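Stiltaditz Two-Arm Tabletop Kit – Set-Up Guide
Section 6: Your First Task (Cups and Bowls)
Revised 28 Mar 2025

You have bolted the kit together, both arms answer to their names, and you would now like them to do something useful. They will not, yet. Section 6 covers the tableware exercise, in which two arms costing a good deal more than your kitchen learn to handle a cup.

If you skipped Section 5 (Homing), go back and do it. Stitura's support desk can tell from the log file, and Radek Doležal will send you the page number and no other words.

Before you start

You will need the assembled frame, both arms with parallel grippers fitted, the wrist and overhead cameras, and a selection of plastic cups and bowls. Any plastic tableware will do. Choose colors that are easy to tell apart on your tabletop. Glass and china are not covered by the warranty, and Farzana Bukhari in Returns has heard the story about the mug.

CAUTION: Keep hands, sleeves and lanyards outside the rails whenever the arms are powered. The arms are not malicious. They are also not looking.

6.1 Laying out the table

1. Press the stop button and check that the status page reads HELD.
2. Wipe the tabletop. Crumbs show up in the wrist camera as terrain.
3. Place the bowls and cups toward the far side of the table, leaving the near side clear.
4. Stand all cups with the open rim up. Cups may be stacked at this stage, but only two deep.
5. Leave a gap on at least one side of each cup. Bowls may overlap from the camera's point of view as long as they don't touch.
6. Open the Layout tab and press Capture.

NOTE: If Capture returns error 76, a camera has been plugged into the wrong port. If it returns error 864, all of them have.

6.2 Checking the grippers

1. Release the stop button and choose Ready Pose.
2. Open both grippers fully from the Tools menu. The fingers should part at the same speed. If one side dawdles, run Finger Sync and go get a coffee.
3. Look at the cable loops at each wrist. A loop should have enough slack for a full turn and should never pass between the fingers. An arm that picks up its own cable will hold on to it with great loyalty.
4. Jog each arm toward the middle of the table until its gripper is near the cup. Use Slow. There is a Fast setting, and Section 11 (Spare Parts) is where its users usually turn next.

6.3 Choosing the approach

The Bayram planner offers two approaches for a cup. Side Approach brings the fingers in low, one on each side of the body. Top Approach comes down over the rim. Side is the default and suits tapered cups. Top suits people who enjoy variety.

1. Select the cup in the Layout tab.
2. Select the lead arm. The other arm becomes the helper and will wait for its turn, which is more than can be said for most teams.
3. Press Preview and watch the ghost arms. If they pass through each other, press Replan. The real arms lack this ability.
4. Press Run and keep one hand over the stop button.

Cups, bowls and both arms, from the wrist, table and head cameras:
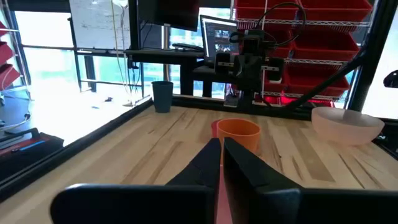
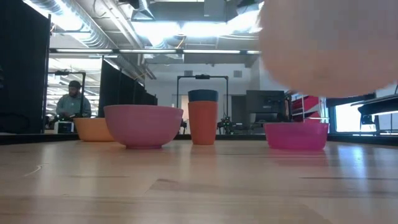
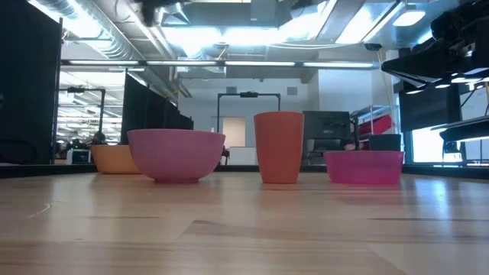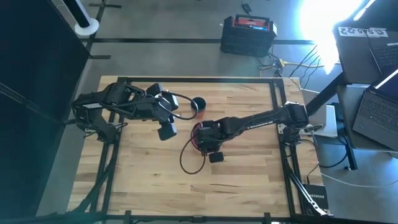
6.4 When it goes wrong

The arm stops short of the cup. Your table height is set incorrectly. Measure from the floor to the tabletop, in millimeters, and enter it under Frame. Tarcísio Bastos, who wrote this check, would like it known that a kit from Zukadthorpe once arrived here with the height entered in inches.

The cup tips over. Lower the grip point one notch and reduce closing force. Stand the cup up by hand with the arms on HELD – never while the planner says Thinking.

The planner picks a bowl when you asked for a cup. Rename the objects in the Layout tab and capture again. Wide, shallow items are best labeled "basin", a word the software seems to respect.

Error 1164. The helper arm has become the lead arm. Restart the planner.

Error 1194. See error 1164, but restart the computer too.

6.5 Saving your work

Press Save after each good run and give the file a name you will recognize in November. "test_final_new2" has been taken, mostly by Mohsin Gondal.

When you have ten saved runs, continue to Section 7 (Stacking). Leave the stop button pressed if you are walking away from the table before then.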